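I wiped our long gray counter with the same sponge I used on the dishes for years, and then I'd wonder why it looked smeary by noon. So this page is everything I've picked up since then about keeping a shiny gray stone top looking like it did when it went in. Some of it I learned from Áine Duggan, who had hers put in before mine, and some of it I learned by messing up.

## The everyday wipe

Two cloths. One damp with warm water and a tiny drop of dish soap, one bone dry. I go side to side with the damp one, then follow with the dry one before the water can sit there and think about it. The dry cloth is what gets you the mirror look! If you only have the energy for one, skip the soap and do water plus the dry cloth.

I tried a spray called Mazza for a while (Norbert Kiss swears by it) and it smelled great but left a film on mine. Maybe I used too much. Back to dish soap.

## The front edge

My top is polished but the front edge is rough and speckled, so it grabs crumbs and lint off the cloth. An old soft toothbrush, dry, along the whole length. Then wipe. Do the edge *before* the top or you'll be doing the top twice, ask me how I know.

## Seams

Go along a seam, never across it. A wooden toothpick wrapped in a bit of damp cloth gets the gray gunk out of the line where two pieces meet. Same for the panels underneath. No vinegar on stone, please, and no scouring powder.

## Curtains behind a shiny top

Whatever hangs behind a polished counter, you get it twice, once hanging and once upside down in the stone. I steam my pleats every October and run my hand down each fold while it's still warm. Érica Peixoto pins hers with clothespins overnight, and I have to admit they come out straighter than mine.

## Checking for specks

Bend down until your eyes are almost level with the top and look toward the back. Anything light colored jumps right out at you on gray. Early evening is best in my kitchen, 5:30 or so, with the big light off. 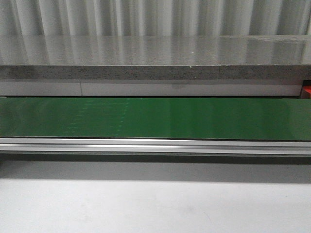
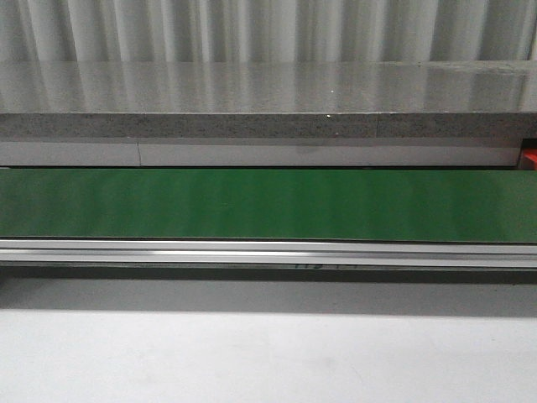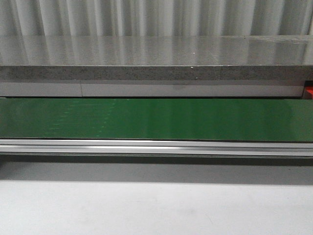
*Page last changed: October*

You'll find a tiny white speck on the glossy top in all three, so go get your dry cloth. If a speck doesn't budge, try a fingernail first, then a plastic card held nearly flat. Please don't go at it with a knife.

Still to add: what Cleiton Macedo told me about resealing, once I find the piece of paper I wrote it on.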